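Chinyere Ibrahim has worked in the back room at Okum for 15 years, most of them with her sleeves rolled up. Okum rents out garden and kitchen kits for classes, and everything that goes out comes home dirty.

"People think it's the garden tools that are bad," she says. "Try a spatula after a caramel class."

In August the company put in an arm from Pavedura to do the picking up and putting down. Staff were given 30 minutes of training and a laminated sheet. Ibrahim still has the sheet. It's under the kettle.

I asked what she does all day, now that something else does the reaching.

"I watch it reach," she says. "Then I decide what was worth reaching for. It'll hold a handle very nicely – lovely grip, better than mine – but it has no opinion about whether the thing is clean." 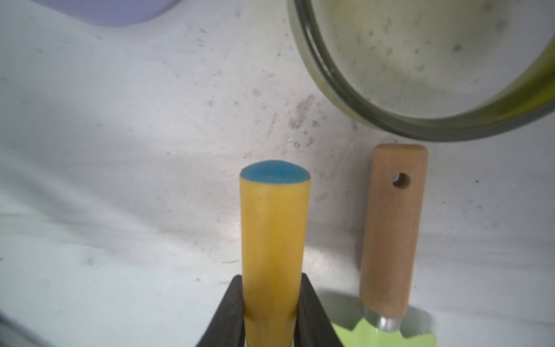
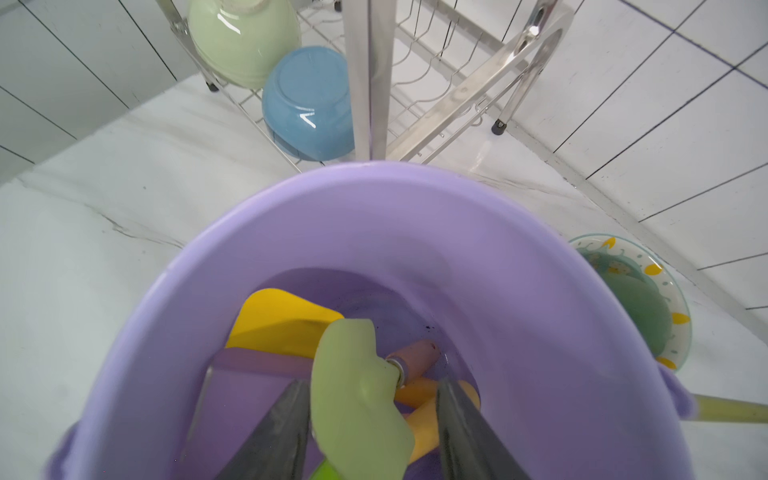

## "My wrists have no complaints"

Her wrists are better, she admits, and she has stopped buying the expensive hand cream. Her hours are the same. Her title went from kit assistant to kit supervisor, with a raise of 18 cents an hour.

"I supervise one arm. It doesn't bring cake on its birthday."

What she misses is the talk. There used to be two people at the counter, and the other one moved to deliveries. Ibrahim tried the radio for a while, but it was hard to hear the arm stop, and she likes to know when it stops.

Would she go back?

"To the caramel? No. Ask me about the company and I'd have to think."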